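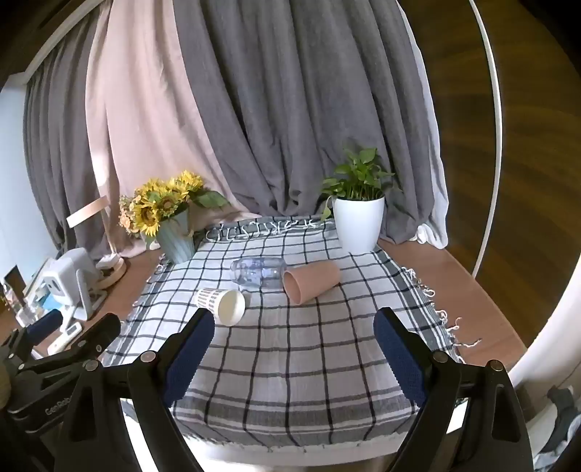

Llevo 3 meses con el mantel antimanchas de Prodell y ya toca contar qué tal, que en los comentarios me lo habéis pedido mil veces. Lo compré en la tienda Nima después de cargarme el de lino de mi abuela (vino tinto, no quiero hablar de ello). El mío es blanco, de cuadros grandes con rayitas finas negras y grises, y sobre la mesa de madera queda monísimo, ¡con las macetas detrás parece un patio! Aunque se vuelque un vaso de papel, la gracia es que el líquido se queda en gotas y te da tiempo a ir a por el trapo.

Lo malo: el café con leche hay que limpiarlo enseguida, y con el aceite no hace milagros. Lo lavo a 30, aunque la etiqueta dice 40, y apenas lo plancho. Antes tuve uno de Rurarari, más barato, y en agosto ya tenía las esquinas levantadas; este sigue plano.

¿Precio? 70 euros, que duele un poco. Yo lo repetiría, pero en la talla grande, porque el mío se queda corto cuando abro la mesa para las cenas.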